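The Small Rack Comes Out of the Office

Desk organizers have been leaving the desk for a while now. In the apartments visited for this feature, wire racks sold for magazines and letters were holding pot lids, cutting boards, sheet music, baking trays and, more often than anything else, cloth. Dish towels, washcloths, cleaning cloths and baby bibs all seem to end up on them.

The appeal is easy to understand. A towel bar needs screws and a wall that will take them. A folding floor rack takes up the space of a chair. A desktop rack weighs very little, needs no tools and goes back in a cupboard when company comes. Vultby, a housewares shop with 8 branches, moved its wire file racks from the stationery aisle to the laundry aisle in August, and the manager of the largest branch said sales there went up within weeks.

Most of these racks follow one of two patterns. The first is a row of upright dividers on a tray. The second is closer to a tent, with sides that slope in as they rise. The sloping kind is the better choice for cloth, and the older Meletti catalogs show it only with folders in it. It is made of thin black rods, with bars running across the base. 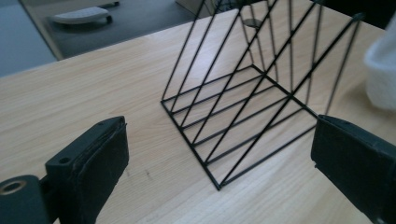 Lekota, writing in after our spring issue on small kitchens, disagreed with the whole idea: a rack like that is fine for one cloth, but two cloths touch each other and neither one dries, and a hook on the back of the door does the same job for less money and no counter space.

The point about two cloths is fair. We hung cotton dish towels singly and in pairs on a sloped rack in a room with the window shut. The single towels were ready to fold by the next morning. The pairs were still damp where they overlapped. Anyone with more than one thing to dry should have a second rack or wait a turn.

The hook is another matter. A cloth on a hook gathers into folds at the top, and thick cloth stays wet there longest. Over a frame it can be spread, at least in part. Fluffy fabrics gain the most from this. They hold more water than flat weaves and they feel stiff if they dry in a lump. Shake the cloth out first, lay the middle over the highest part of the rack, then pull the sides down and outward.

Printed cloths need a little more care. Hang them with the print facing away from direct sun. Pull at the hem and leave the printed area alone, especially if the design is a rubbery transfer that can crack when it is stretched.
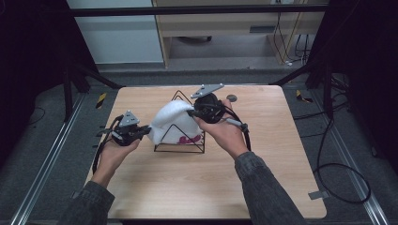 Page last updated: August

Weight matters too. A wire rack is light, and a wet bath towel will tip one over. Washcloths, face towels and small cleaning cloths are the right size. If the rack slides on a smooth tabletop, a strip of shelf liner under the base will hold it. Liner also protects the wood, and so does a tray, which catches drips as well. Water left sitting under a metal base can mark a wood surface, and a rack with chipped coating can leave rust.

Check the coating before buying. Run a thumb along the rods and around the joints, where paint tends to be thin. Rough spots will snag terry loops. The Drimosden apartments, a building of 771 units where several of our readers live, have a swap shelf in the laundry room, and a number of racks turn up there with nothing wrong except a snag point or two. Fine sandpaper and a coat of clear enamel will fix that. Let it cure for 2 days before anything wet goes on it.

Cleaning is simple. Wipe the rods with a damp cloth and a drop of dish soap, then dry them. Lint collects at the joints and comes off with an old toothbrush. Skip the dishwasher unless the label says otherwise.

As for where to keep it, a table near a window works well, and so does the top of a dresser. Readers who dry cloths in the bathroom told us they take longer there, even with the fan on. One keeps her rack on the desk all day with mail in it and empties it at night for the kitchen cloth.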